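The Drindunura Cylinder Vase

Dark gray, item 651, from Flombridge

I've been selling vases for 11 years, and if you made me keep just one on the shelf it would be the Drindunura. It's a plain straight-sided cylinder with no handles, no pattern and no fancy lip, and people walk right past it in the shop until I put flowers in it. Then they stop and ask me what it costs. Works every time!

The shape came from Aravind Sastry, who spent most of one winter sending me drawings that all looked the same to me (sorry, Aravind). What he was fussing over was the width of the mouth. Too wide and a small bunch flops out to the sides and leaves a hole in the middle. Too narrow and you're jamming stems in one at a time and snapping leaves. He landed on a size that holds a supermarket bunch upright without any tape or wire, and I haven't wanted to change it.

We do it in 2 colors. The dark gray is the one I own, and the other is a chalky white called Mudaliar that looks great with greenery but shows every water mark. I get asked for a blue one a lot. Maybe by June, but please don't hold me to that.

Now, tulips. I think they're the best match for this vase, and I like them short, closed and packed in tight, all in one color. Red is my favorite against the gray — the darker the vase, the brighter the blooms seem to get.

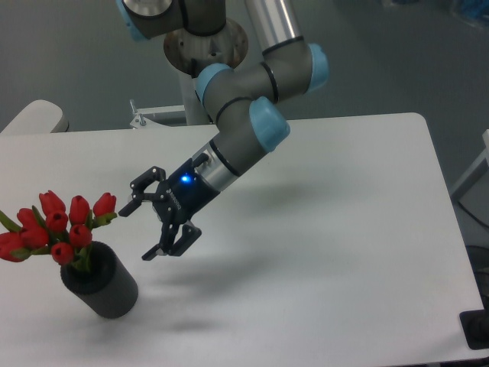

Drindunura vase in dark gray with a small bouquet of red tulips. Flowers not included.

If you're using real tulips, remember they keep growing after they're cut, so trim them shorter than feels right. I fill the vase about a third of the way up and top it off each morning. Skip the floral foam, tulips hate it. With fake stems you'll want to bend the bottoms up a little so the heads sit just over the rim, and a handful of clean gravel down inside keeps the whole thing from feeling top-heavy.

It suits a small table best. I've tried mine on a big dining table and it got a bit lost by itself, so there I'd go for a pair, or set it off to one side with nothing else close by. On a desk it's just right, and you can still see the person across from you.

Cleaning is easy. Warm water, dish soap, a bottle brush, and let it dry upside down on a towel. Please don't put it in the dishwasher (I did, and the finish came out cloudy in patches). If you get a ring inside from hard water, leave some white vinegar in there overnight.

Revathi D'Souza packs the orders and she is much more careful than I am. Each vase goes out in a double box with paper inside and out. If yours still shows up chipped, send me a picture within 5 days and I'll mail you another one, no need to return the broken one.

Goes well with: the Arora tray, which catches drips and dropped petals. I'd get the larger size if you change your flowers at the table like I do.

Orders placed before noon usually leave the same day. Gift wrap is plain brown paper with a cotton ribbon, and you can add a note at checkout.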